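Filed under: Course Handouts / Travel Writing and Exploration

Week 6: Provisioning the expedition

Right, so last week we got our travellers as far as the coast, and I left you with the porters waiting and the boxes still shut. This week I want to open the boxes. It's my favourite session of the term (I know I say that about most of them), because packing lists are where explorers stop performing for their readers and start worrying about lunch.

Please have the extract from Pilar Rivadeneira's river journal in front of you. She went up the Urnora in a hired launch with her brother-in-law and over 200 boxes of stores, and she wrote all of it down, right to the candle ends. The published book is 441 pages long and the stores get a paragraph. In the journal they get 11 pages! Do ask yourselves who cut them, and who they thought the reader was. 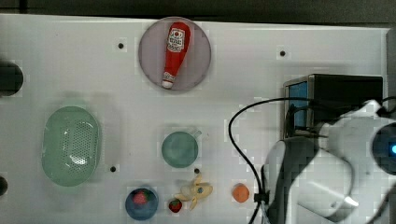 Rivadeneira's boxes were packed by Henau, the outfitters, and she quarrelled with them by letter for months before sailing. She wanted each box to hold a bit of everything, so that losing one in the rapids wouldn't mean losing all the sugar. Henau wanted like with like, because it was quicker to check at the warehouse. You'll see she got her way over the food and lost over the crockery, and she sulks about it as far as the first cataract. What she cared about most was sauce. Boiled river fish every evening, and a bottle to pour over it, that was her idea of civilisation, and a red ketchup bottle laid across a dinner plate would have suited her very well. Mark every place where she mentions a condiment and look at what sort of day she's had. I did this myself on a long train journey and filled two sides of paper.

Now compare Falcão, who went up the same river a few years later and claims to have lived on what he shot. Read him slowly. On the page he is always alone with his rifle at dawn, but every so often there's a stray mention of "the second cook", and you think, hang on, what happened to the first one? His supplies have been tidied away along with the people who carried them. We'll spend a good part of the seminar on this, so bring a passage you find suspicious, even if you can't quite say why.

A word on Drekach, the trading post where both parties restocked. It's spelt three different ways in the readings and I've given up trying to make them agree, so use whichever spelling your source uses and don't lose sleep over it. The storekeeper's ledger survives for February only, with water damage along the bottom, and it's in your pack. Have a look at what Falcão bought there. Tinned peaches, mostly. 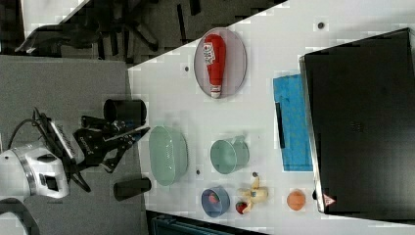 For the seminar

Read the journal extract, Falcão's second chapter and the ledger page, in that order if you can manage it. Then write me half a page on one object that turns up in at least two of them. Pick something small. A kettle is fine, and so is a tin of mustard, but please leave the rifles alone, as I had nothing but rifles last year.

Essay titles go up next week. If you already know you want to write on Rivadeneira, come and see me early, as the library has one copy of the full journal and I've got it.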